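This site uses cookies to remember your reading preferences. Accept / Manage settings

Shop notebook — November

Tape storage, labels, and what is left of the gray

Started 8:40. Carrying on from the last entry, where I got as far as emptying the two tape drawers and then needed the bench for something else. The drawers are still empty. The tape has been living in a crate under the window.

Problem as it stands: we buy wide dark tape in three places (Ploker for most of it, Jisov when Ploker is out, and a few odd rolls that came with the Zestberg order) and we store all of it the same way, on edge, in a drawer that is too shallow. The drawer closes if the rolls are part used. A full roll catches on the rail. People then leave the full rolls on top of the cabinet, where they get sun in the afternoon and the outer turns go soft and creep sideways.

Measured the drawer opening again. Clear height is less than the diameter of a new wide roll by the thickness of a pencil. It was never going to fit on edge. Flat, it fits with room above, but then only two rolls go in per drawer, and the lower one is always the one you want.

Options written down last time:

1. Peg on the wall, rolls hung through the core.
2. Shelf under the bench, rolls flat, one layer.
3. Leave it.

Rejected 3. Tried 1 first with a length of dowel we had. The dowel sags with four rolls on it. With two it is fine. The narrow tapes can go on the peg. The wide ones are heavy enough that I would want steel bar and a proper bracket at both ends, and then you have to take the bar out to get at the inside roll.

So 2 for the wide tape.

10:15. Sorted the crate on the wood table. Anything with a crushed core went to one side. A crushed core can be opened up again with a short offcut of pipe pushed through and left overnight, but only if the cardboard has not split. Two had split. Those get used first, by hand, no dispenser. 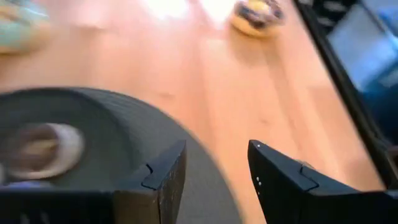
Wide dark gray roll on the table, pale cardboard core.

Checked each roll for side creep by laying it flat against the table and looking for light under the edge. Anything that rocked was marked with a pencil cross on the core. Pencil holds on the cardboard better than marker, which bleeds on the lighter cores and is unreadable by the next season.

Labels. The old scheme was a colored dot on the outer turn, which disappears with the first piece of tape anybody pulls. New scheme is everything on the inside of the core: supplier initial, shelf number, month opened. For example P / 2 / Nov. Keep it short. The curve makes anything longer than that hard to read without picking the roll up and turning it.

Stock numbers. The sheet on the cabinet door says 1741 for the total length of wide tape on hand, in meters. I do not believe the sheet. It was written by adding up what was ordered and has not had anything taken off it for the crating job. Going by weight (roll on the scale, subtract an empty core, divide by the weight of a measured ten-meter strip) I get 1169. I did the strip twice, once from a Ploker roll and once from a Jisov, and they came out close enough to use one figure for both. The Zestberg tape is thicker and needs its own strip. I left it out of the total and wrote it on a separate line: 249.

Corrected the sheet. Crossed out, not erased, so the old figure can still be read.

The reorder point was set at 400. That seems high for how fast we go through it in winter and low for spring. Leaving it alone until there are a few months of weighed figures to look at.

11:50. Shelf. Used the board left over from the Ververidis cabinet, cut to the width between the bench legs. It sits on two battens, screwed from the inside. Front edge has a low lip so a roll cannot slide out when the bench gets bumped. First lip was too tall and you had to tip the roll to lift it over; planed it down until a flat roll clears with one hand.

Put waxed paper between the shelf and the rolls. The side of an old roll is tacky all over, and on bare wood it picks up grit and sawdust, which then ends up along both edges of every strip. We have had that before on the crates — a line of dust down each seam, and the edge lifting there first.

One layer only. If someone stacks them we are back to the drawer.

Cut ends: fold the last finger width of tape under itself before putting a roll back. Wrote this on a card and pinned it at the front of the shelf. Half of the time lost with this tape is in finding the end, particularly on the dark ones, where the cut edge does not show against the layer below it. A fingernail drawn around the roll finds it, slowly.

Still to do:
— steel bar for the narrow tapes, or shorten the dowel and hang two per peg
— measured strip for the Zestberg
— decide what goes in the empty drawers (sandpaper would fit flat)
— ask Ploker whether they sell the wide tape on plastic cores

Stopped 12:30.

Comments (4)

benchside: We went through the same thing with drawer height. Ended up pulling every other drawer out and running the remaining ones on the old rails. Ugly, but new rolls stand up in it.

gluepot_7: Does weighing hold up with a part roll that has been sitting somewhere damp? Our cores take on quite a bit of water and I stopped trusting the scale.

Reply from the author: Have not tested it. The empty core I subtract has been in the same room as the rolls, so any error should be similar for each. I will dry one and weigh it before and after.

tern: Baking parchment works in place of waxed paper and does not leave wax on the tape edge. Change it when it starts to stick.

Get new notebook entries by email. Enter your address to subscribe. Unsubscribe at any time.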